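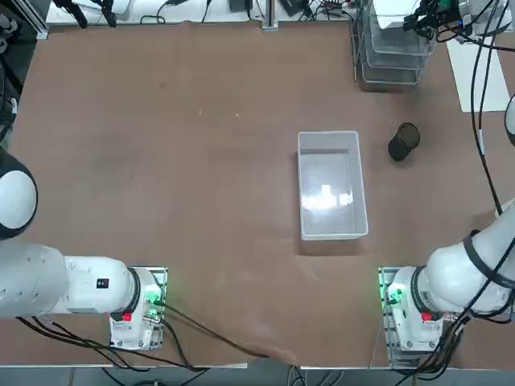

Call for participants: operator panel for the Kekell bench-work practice code

Vastasness is recruiting operators for a panel that will test, line by line, a draft code of practice for two-arm bench cells. The draft is known as the Kekell code. It covers the state of the bench before motors are enabled, the handling of shared objects during a run, and the records kept afterwards. Participants will work through set tasks at the bench under the draft rules and report where a rule is unclear, cannot be followed, or can be followed in more than one way.

The panel opens in August and has 15 places. Both experienced operators and people new to the work may apply. Up to five places are held for applicants with no previous bench hours.

Scope of the draft

The code applies to fixed arms mounted on a table and worked within reach of a person. It does not cover mobile bases, floor-standing cells behind fencing, or welding. It does not replace the risk assessment for a site, and a participant who finds a conflict between the two must follow the risk assessment and log the conflict.

The clauses under test in this round are:

2.1 Both base indicators are read and recorded before any object is placed on the work surface.
2.4 Stop buttons are kept clear of cables, paper and clothing at all times.
3.2 Cables are checked along their full run for snags at the start of each session and after any change of layout.
3.5 Objects are set down with clear space on all sides unless the task sheet says otherwise.
4.1 Thin or flexible items (paper, film, cloth) are entered in the log as such, with their starting state.
4.3 A container is logged as empty or loaded before each run. "Part loaded" is not an accepted entry.
5.2 A run stopped by hand is recorded under the same number and is never deleted.

Clause 4.1 gave the widest spread of answers in the earlier desk review. Reviewers did not agree on whether a bent sheet in a tray should be flattened before the run or logged as found. The panel will try both readings and record the time and the number of stops for each. 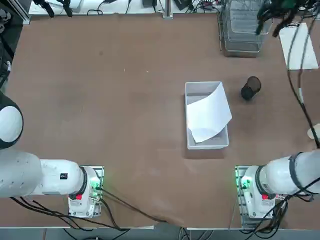 Tray with a curled sheet of paper, one corner over the rim. Clauses 3.5 and 4.1 apply.

Duties

Each participant completes 192 logged runs over the length of the panel. Sessions last three hours and start at 9.30 am or 1.30 pm. Within a session the participant sets out the bench from the task sheet, carries out the opening checks, completes the runs, fills in the run log and writes a short note on any clause that caused delay. Notes must quote the clause number. Participants work in pairs, with one at the controls and one keeping the log, and change over at the half-way break.

Participants do not repair equipment, change software limits or move a base plate. Faults are reported on form Song-2 and the bench is left switched off until the form has been signed.

Requirements

Applicants must:
- be aged 18 or over
- be able to read a task sheet in English and write plain notes by hand
- be able to stand or sit at a bench for up to 50 minutes without a break
- attend the half-day induction and pass the stop-button drill
- have no financial interest in a supplier of arms or end tools to Vastasness

Colour vision is not a requirement. Applicants who cannot readily tell the state of an indicator by colour should say so on the form, as clause 2.1 is to be tested with the written status line as an alternative.

Payment

A fee of £2000 is paid on completion of all runs. Participants who withdraw after the midpoint receive £495. Travel within the Turau zone is refunded against receipts. The induction is unpaid.

Records and consent

Sessions are recorded. Logs and notes are stored under a participant number, and comments quoted in the published code will not carry a name. A participant may withdraw at any time without giving a reason. Runs already logged are kept.

How to apply

Complete the application form and attach one page setting out any relevant work, including manual assembly, packing or laboratory handling. Applicants with none should write "none" and will not be marked down for it. Forms may be handed in at the Turau site office or sent by post. Short-listed applicants will be asked to read section 3 of the draft and mark any sentence they find unclear.

Related items
Kekell code, draft for panel use: sections 1 to 5
Form Song-2: fault report and sign-off
Desk review of flexible item handling: summary of comments
Vacancy: bench technician, Turau
Induction notes for new operators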